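Skuleck cell 2, two-arm tabletop sorter
Periodic inspection, mechanical and electrical
Date: 26 Jun 2018
Inspector: S. Lill
Hour meter at start: 3,386
Cycles since last pad change: 1,830
Status codes: P = pass, A = adjusted, F = fail, N = not checked

Section 1. Frame and table

1.1 Corner posts square to table, bolts tight. P
1.2 Front rail, arm base plates, all screws at marked torque. A
Comment: Two screws on the left base took an eighth of a turn. Paint marks renewed.
1.3 Tabletop level in both directions. P
1.4 Bins seated at taught positions. P
Comment: Orange, white, dark teal, left to right. Check against the drawing, since the drawing on the cell door is still revision B and has the last two swapped.

Section 2. Grippers

Arm power off for 2.1 and 2.2. Hold the finger at its base when checking play. Pulling at the tip flexes the plastic and gives a false reading.

2.1 Finger mounting screws. P
2.2 Side play, both fingers. P
2.3 Pads bonded along full length, texture clear of dust. A
Comment: Cleaned with a dry nylon brush. No solvent. The pad interval is 1,000 cycles in the Drindovach manual and 2,000 on our own sheet. We have been working to ours. 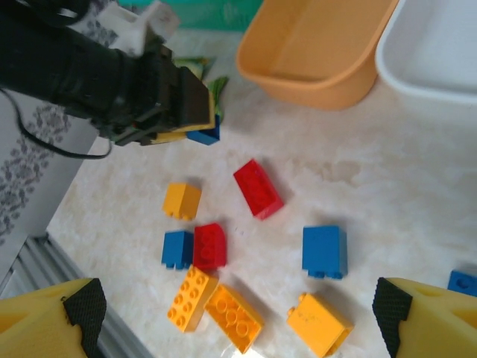
2.4 Full open and full close, ten strokes, no hesitation. P
2.5 Pads meet parallel on close. P
Comment: Checked with a paper strip at top, middle and bottom. Even drag at all three.
2.6 Grip on a brick held by its long sides, then by its short sides. P
2.7 Two-arm clearance at handover pose. A
Comment: Clearance was under the limit by 2 mm with arm B at the pose. Retaught the approach point. Old point saved as handover_563 in case it is needed. Run the move at 10 percent speed before going back to full.
2.8 Bracket above the gripper, screws and cracks. P
Comment: Look at the inside corner of the printed part. The last one failed there in December.

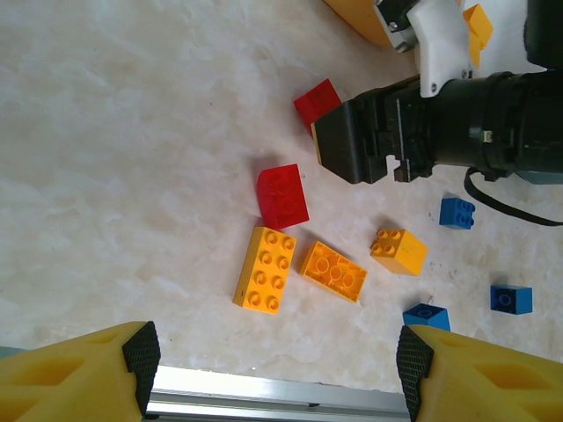

Sarmīte Lill: On 2.8, I would like the bracket checked by hand as well as by eye. The crack in December was closed when the arm was parked and only opened under a light push from the side. Also, please record the torque used. The Pärn inserts strip easily and we have no value written down anywhere.

Answer to above: Agreed. Hand check done, no movement. Torque used was 0.5 Nm. The line on the form will be changed to "eye and hand, record torque."

Section 3. Cables and control

3.1 Arm cables follow the arm through full travel without pulling at the connectors. A
Comment: Slack at the left elbow was short at full reach. One tie moved back. Leave the arch over each wrist as it is. If it is tied down, the connector carries the load at every wrist turn.
3.2 No cable in the path of the other arm. P
3.3 Gripper wire not rubbing on the bin rim at the lowest pick. P

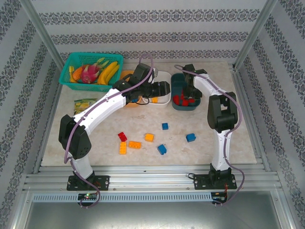
3.4 Board mounting and strain relief, left and right. P
3.5 Supply voltage under load, both arms moving. P
Comment: Read at the board terminals with both arms lifting. Lowest reading on the right side was 11.8 V, limit 11.4 V.
3.6 Emergency stop, each arm separately, then both. P
3.7 Restart after stop needs a manual reset. P
3.8 Joint zero check against the marks. N
Comment: The Wukutari gauge is out for calibration. Do this item before the next full-speed run and initial it on the same sheet.

Open items
2.3 Agree on one pad interval. Order one set of pads now in either case.
1.4 Replace door drawing with revision C.
3.8 Joint zero check.

Release: reduced speed only until 3.8 is signed.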